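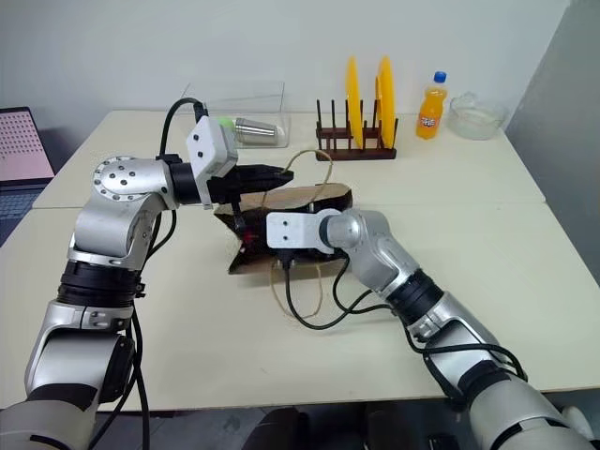 Tiago Abreu asked under my last post why I still teach by remote control when I could take hold of the arms and walk them through the job. He said he gets a demonstration done in half the time that way.

He probably does. With one arm I would do the same. With two arms I run out of hands, because each one needs somebody on the wrist and somebody on the gripper. I also end up standing between the robot and its own camera, and then the recording is full of my sleeves.

So I sit to the side and drive both arms with the controllers. Paper bags are this month's task. The left gripper goes for a handle and the right one holds the side of the bag. If the right one presses too hard the bag folds up, and I can't feel that through the controllers, so I watch the paper and go slowly.

On Monday I did 36 demonstrations and threw out 2 where I let go of the handle too early. I want 100 good ones before I train anything. The people at Ledholm told me they used 600 for a similar job, but they had more kinds of bags than I do.

Tiago, if you have a way to guide two arms by hand on your own, send it over and I'll try it. Next I want to switch the sides, with the right arm on the handle, and see how much of this I have to record again.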